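Riltik Roster Help Desk
Ticket 159 — Badge records missing after troop transfer
Status: Closed
Submitted by: Dostton troop, records
Category: Advancement / Member import
Priority: Normal

Original report

We merged with the Adeleke troop in December and brought their scouts over with the transfer tool. 36 scouts came across. Names, birth dates and ranks look right. The merit badge tab is blank for 20 of them. The others have all their badges.

When I open one of the blank records it says "No awards on file." The old troop's printout shows badges for every one of those scouts. We have a court of honor on Friday and I need the correct list to order from.

I have tried logging out and back in, a different browser, and running the transfer a second time. The second run gave the message "0 records changed."

Reply from support, 9:40 a.m.

Thank you for the details. Please do not run the transfer again for now. A repeat run will not hurt anything, but it makes the log harder to read.

Please send the following:
The export file from the Adeleke troop, before any edits
The member number of one scout with badges and one without
The name of the program the old troop used before Riltik, if any

Reply from submitter, 11:15 a.m.

Export file attached. Member numbers are in the first two rows. The old troop kept its records in Clerkell until last spring and then moved to Riltik. I don't know how they did that move.

The uniform and gear page for the merged troop is in the same account and works without trouble, so I don't think it is a problem with our login or storage.
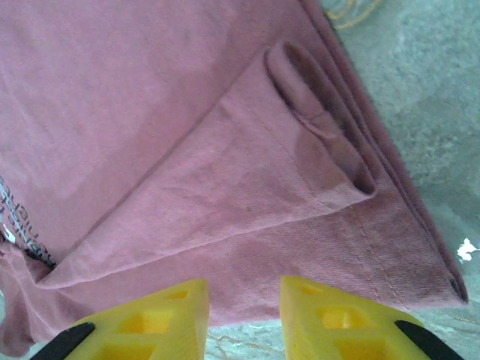
Folded pink T-shirt, cotton.

Reply from support, 1:05 p.m.

We opened the export. The badges are in the file, so nothing was lost. The trouble is in the date column. Records that started in Clerkell have the day first and the month second. Riltik expects the month first. When the day is higher than 12, the import can't read the date. It should skip that one badge and show a warning. What it did was skip the whole badge list for that scout and show no warning.

That explains why some scouts came through fine. All of their dates happened to be readable, but they may be wrong. A badge earned on the fifth of March would now show as the third of May. Please check a few of those against the printout before you order anything.
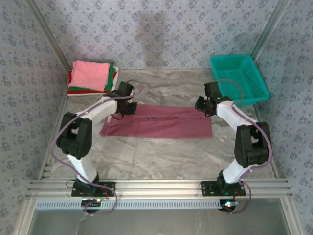

To fix both groups at once, use these steps:

1. Go to Members, then Import History.
2. Find the Adeleke transfer and choose Undo Awards Only. Leave the member records alone.
3. Choose Re-import and pick the same file.
4. On the second screen, change Date Order to Day / Month / Year.
5. Check the preview. It should list roughly 400 awards.
6. Press Apply and wait for the finished message before closing the page.

If the Date Order menu is gray, your account role is set to Leader. It needs to be Records or Administrator.

Reply from submitter, 3:30 p.m.

The menu was gray. I had our administrator change my role and then it worked. The preview looked right and I pressed Apply. All of the blank records now have badges.

I checked six scouts against the printout. Five match. The sixth is missing Camping, but the blue card for that one was never signed off in the old system, so that is ours to sort out.

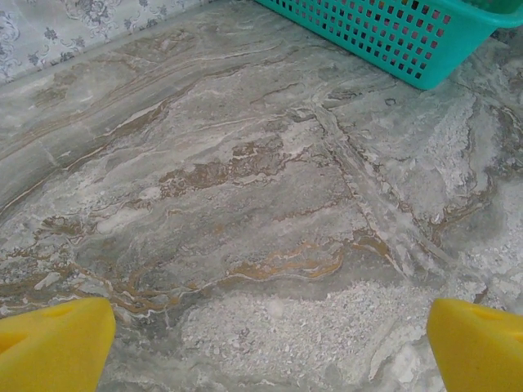
One more question. Two scouts were partway through First Aid when we merged. Their finished requirements don't show, only the badge name with "Started" next to it. Is that part of the same problem?

Reply from support, 4:10 p.m.

No, that is separate. The transfer file carries finished badges and the start date of open ones. It does not carry single requirements. Those have to be entered by hand from the blue cards — open the badge, choose Edit Requirements, and fill in the date and counselor for each line.

The skipped badge lists and missing warning have been reported to the import team as a bug. Until it is fixed, any troop with older Clerkell records should set the date order before the first import.

Reply from submitter, 4:25 p.m.

Understood. We will enter those two by hand. You can close this.

Ticket closed by support, 4:31 p.m.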